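Looking after the yellow fingers
A feature on hand-held grippers and the people who keep them working

Bronwyn Bright keeps her spares in a biscuit tin. It holds yellow finger pads, small black screws and a sheet of labels, and she takes it to every home where Skendar records people handling clothes and bedding. Her job is to see that each hand-held gripper closes the same way at the end of a session as it did at the start.

The grippers have no motors to speak of. A person carries one in each hand and does the housework with it, and the recordings go back to the workshop in Besanthorpe, where a robot arm fitted with the same fingers is trained on them. If a pad has twisted on its mount, the arm learns from a bad grip.

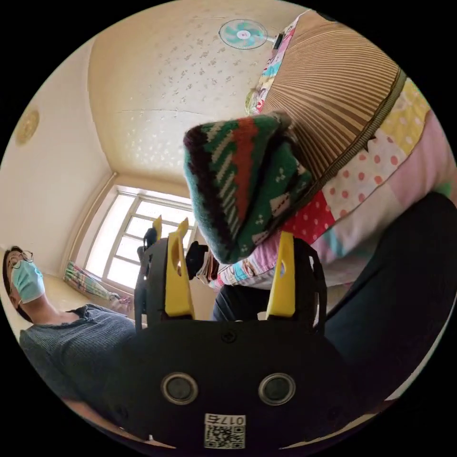

Knitwear is hard on the pads, Bright says. Fibres collect in the slots and the yellow plastic starts to slide on wool. She wipes the pads with a damp cloth between garments and changes the pair after 307 grasps, a figure she settled on with her colleague Nikau Mudgway. They had tried 632 and found the later recordings were no use.

Most repairs are done on the spot. Hand tools stay within reach, and a gripper that needs more than a few minutes is swapped for another and goes back to the bench.
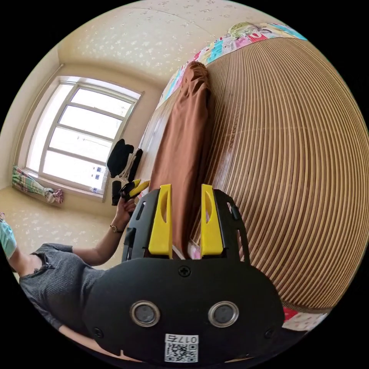

Setting the fingers

The two fingers must stand parallel when open. Mudgway checks this by eye first, then closes them on a strip of card. If the card pulls out from one side more easily than the other, he loosens the mount, squares the finger and tightens it again. He allows three tries – after that he fits a new finger.

The QR label on the body comes next. It ties each recording to one gripper, so a scuffed label is replaced before anything else is recorded.

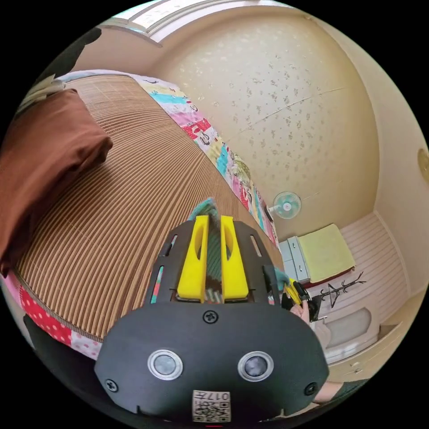 A trial on cloth

Thin cloth shows up faults that the card misses. The tester picks a piece up from a flat surface, lets go and picks it up again, seven times with each hand. Longer pieces are lifted by one end with the other gripper held at the bottom, where any slack in the fingers can be felt.

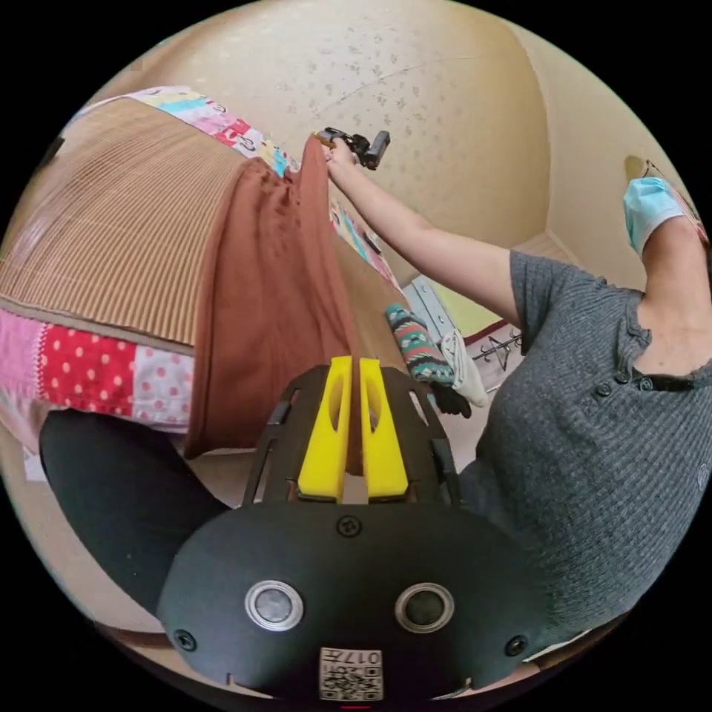

Bright writes the results in a notebook and copies them up in the evening. She would like a pad that clips on without a screw, and Wouter Dewulf at the workshop has drawn one. The first batch is due in September. Until then she is ordering more screws.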